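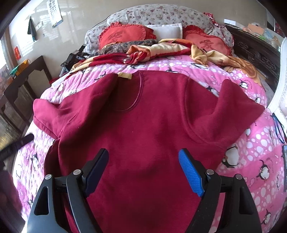
marlow_k wrote:
Folding is the wrong test, if you ask me. A person can fold a sweatshirt in a few seconds while talking on the phone, so a machine that needs 3 minutes to do it hasn't taken anything off my hands. Call me when one can empty a dryer and put it all away.

tinsnip22 wrote:
You're skipping a step. It can't put away what it can't fold. And a sweatshirt laid out flat, face up, is the easy part. Getting it flat from a heap is where most of the demos I've watched fall apart.

dorrie_b wrote:
We run a Flirkine folder at the shop (linen service, mostly hotels). It does sheets and flatwork all day. Feed it anything with sleeves and it stops. Sleeves still go to the back table and get done by hand, same as when I started.

marlow_k wrote:
So a machine already does the sheets and people do the rest. That was my point.

dorrie_b wrote:
Half of it. The sheets used to take 2 people per shift. I wouldn't go back.

ostrava_lane wrote:
The Tornano people posted a shirt-folding clip in September and it looked good to me, but the table was bare and it was the same shirt every time. My bed never looks like that. There's a quilt with a print on it, pillows, a scarf somebody dropped, three other blankets. I'd like to see it tell the blanket it wants from the one under it.
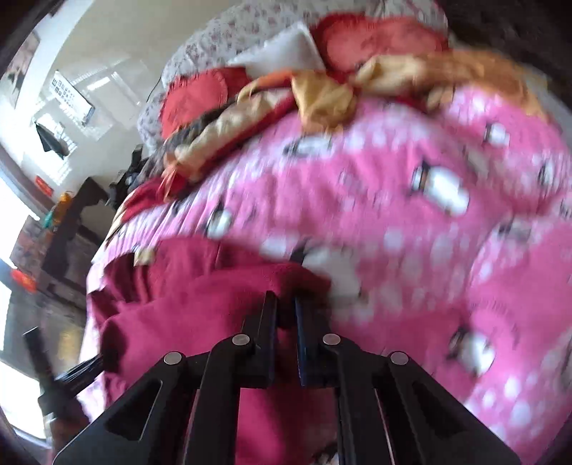

Fleece blanket on a quilt, one fold pinched up.

tinsnip22 wrote:
Right, and thick stuff is its own problem. Grab a fleece and you may have one layer or you may have the quilt too. People feel that without thinking. I don't know how well a gripper does.

marlow_k wrote:
Agreed on that. I still think they should work on dishes first — plates at least keep their shape.

dorrie_b wrote:
Plates break. A dropped blanket costs me nothing. I'd start with laundry.

ostrava_lane wrote:
Same. I'd put up with slow, too. If it takes an hour while I'm at work, fine, as long as I don't have to lay everything out for it first.

marlow_k wrote:
An hour for one load, and you'd pay for that?

ostrava_lane wrote:
Depends on the price. Not this year.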